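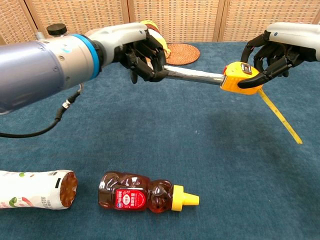 About Fenmont

Fenmont is a contract packing and kitting shop in Rorcombe. We put things in boxes for other companies: spare parts, sample sets, gift packs, the little bags of screws that come with a shelf. We started with one bench and a van, and we now have 14 people on the floor and a loading door that still sticks in August.

Customers ask us about robots a lot these days, usually right after they ask about price. So we would like to say where we stand.

We have used machines for years. The carton sealer is a machine, and so is the label printer, and we wouldn't go back to doing either job by hand. Two-handed robots that pick up mixed items are a different matter. We have been trying them on bench work, and we are not sold. Picking up a tube or a tape measure is one thing. Doing it all day, next to a bottle that has rolled onto its side, with a customer who changed the kit list on Tuesday, is the job we get paid for.

The sales talk promised us a bench that would run itself. What we have seen so far is a bench that needs somebody standing near it. That somebody used to pack, and now spends part of the shift setting items out and writing down what went wrong. Some of our people like that work. Others find it dull and lonely, and they have told us so. We think both groups should be listened to before anyone signs for more equipment.

Roos Van Rooij runs the floor and set the rules we follow. Trials last up to 12 weeks. Pay doesn't drop for anyone moved to a trial bench. Speed figures from a trial are never used to set a target for a person. And the packers on that bench get a say in whether it stays, which has already sent one supplier home early.

"I've been told my job would be gone in two years," Roos says. "That was 8 years ago. I'd like to see it handle a Monday first."

We do expect some of this to work in the end. Heavy lifting is where we would most like help, and it's the part we get offered least. Our sister shop in Gronau takes a warmer view than we do, and we argue about it often.

If you are a customer, your kits are checked by a person before they leave, whatever packed them. If you are looking for work, we train on the job and shifts are 8 hours with a proper lunch. Ask for Roos at the front desk, in the old Van den Broek building, and she'll walk you round.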